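Unit 3: Moisture and Plant Fibers
Notes for Fiber Materials I, Y. Nnaji

Reading before lab: Babalola, chapter on sorption, and the Thaler handout on drying curves.

Plant fibers exchange water with the air until they reach equilibrium. The amount held at that point is the equilibrium moisture content (EMC), given as a percent of oven-dry mass. EMC depends mainly on relative humidity and, to a lesser degree, on temperature. It also depends on the direction of approach: a sample drying down to a given humidity holds more water than one wetting up to it. This difference is called hysteresis.

Water is held in two forms. Bound water sits in the cell walls, attached to hydroxyl groups on the cellulose and hemicellulose. Free water sits in the cell cavities. The fiber saturation point is reached when the walls are full and the cavities are empty. Below it, loss of water causes shrinkage and a rise in stiffness. Above it, dimensions stay nearly constant. 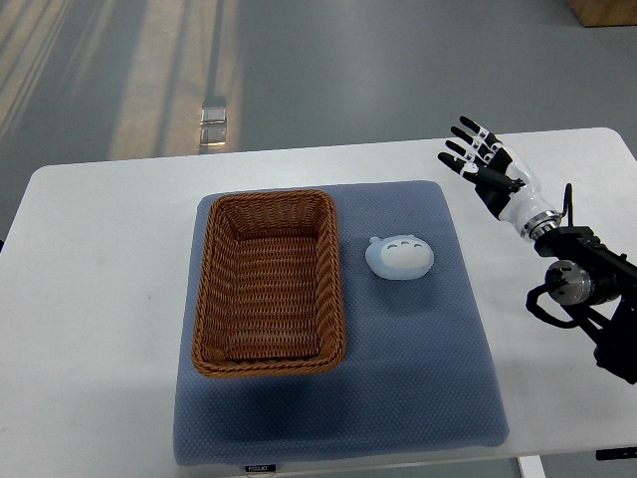
Shrinkage is much larger across the fiber than along it. For a strand, length change can usually be ignored and diameter change cannot. A structure woven from soaked strands will therefore loosen as it dries. Common practice is to pack the rows tightly while damp and pack them again after partial drying.

Calculation. Moisture content MC = (wet mass - dry mass) / dry mass x 100. The denominator is dry mass, so values over 100 are possible. Example: a bundle with a dry mass of 300 g and a wet mass of 500 g has MC = 66.7 percent. Using wet mass in the denominator gives 40 percent, a frequent error in the June reports.

Lab procedure: cut 5 specimens from the same bundle, label, weigh, oven-dry to constant mass, cool in the desiccator, reweigh. Report each value and the mean. Desiccator keys are with L. Matlala.

Terms to know: EMC, hysteresis, bound water, fiber saturation point, anisotropy.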